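Slow reading, week 3

So I finally sat down with Ruth on Sunday, and I am so glad I did! It's only four chapters, and I'd always rushed through it on the way to Samuel (sorry, Ruth). Our reading group at Serra Chapel is doing one short book a month, and October was my pick.
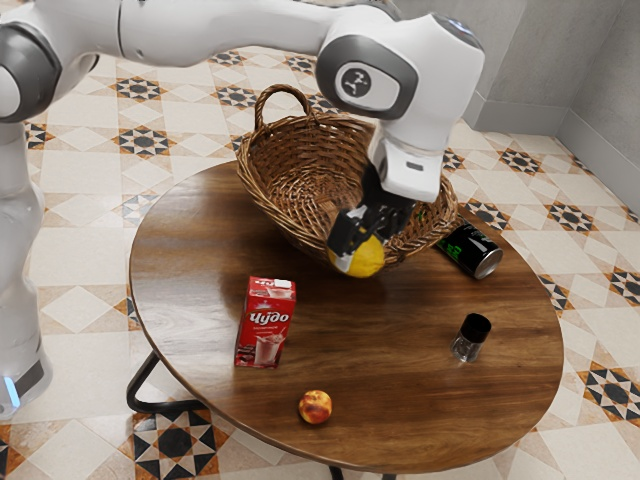
What got me was the gleaning. She goes out to pick up leftovers behind the harvesters, in a field she doesn't know, and Boaz tells his men to drop some stalks on purpose. I must have read that 12 times over the years and never stopped on it – he makes it easy for her without making a speech of it. I wrote a whole page in my notebook and then went back for chapter 3, which is a strange one and I still have questions.

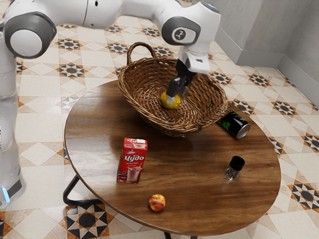 A lemon, most likely, and a wicker basket.

Next month we're on Jonah, and I already have opinions about the plant. If you're near Privden, come read with us – bring any translation you like!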